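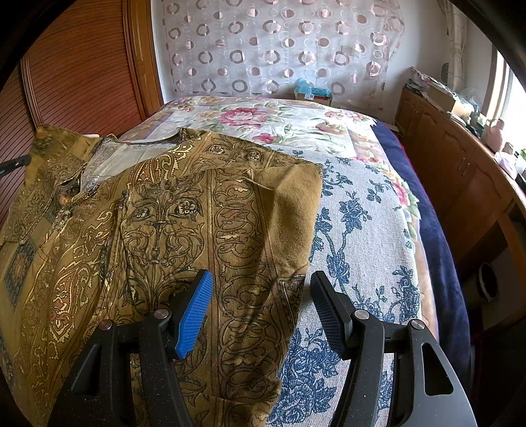
My paisley top, laid out on the bed

How do I fold this so the print doesn't crease? It's going in a drawer for 3 months and the collar area ripples every time.

Lutz Tiedemann
Lay it face down, sleeves straight back, then roll from the hem — loosely! I've done mine like that for 6 years and they come out fine.

Imska
just hang it

Janssen
Rolling works, but I'd put tissue paper behind the collar first. Don't iron right on the gold either — turn it inside out, low heat.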